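Re: repainting a rental bathroom, worth it?

pumus_fan
Landlord okayed any color in October. I'm stuck on gray.
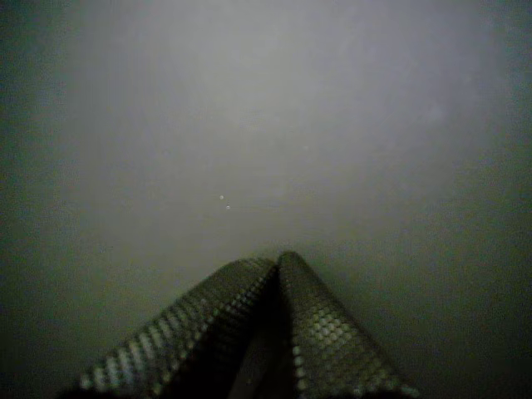 How many coats over old beige?
2 if you prime first.

nava22
Nah, skip primer. I did 3 coats and it's fine!

pumus_fan
3 coats is more work than priming lol

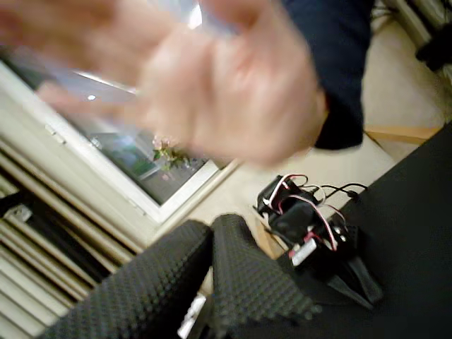
When can I shower in there again?
Give it a full day, longer if the fan's weak.

nava22
A day?? I waited 10 hours (ok, mine did get streaks by the tub). Still wouldn't prime.
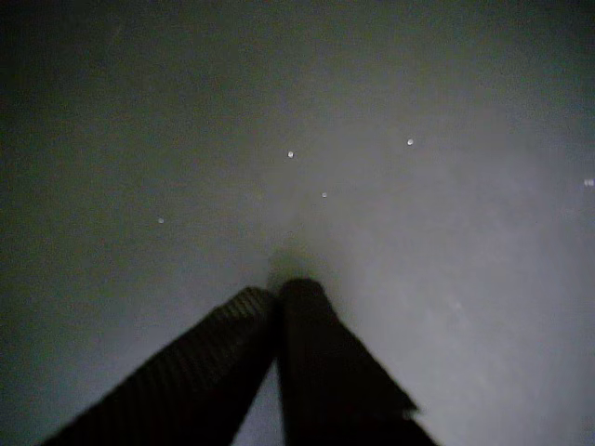
still very gray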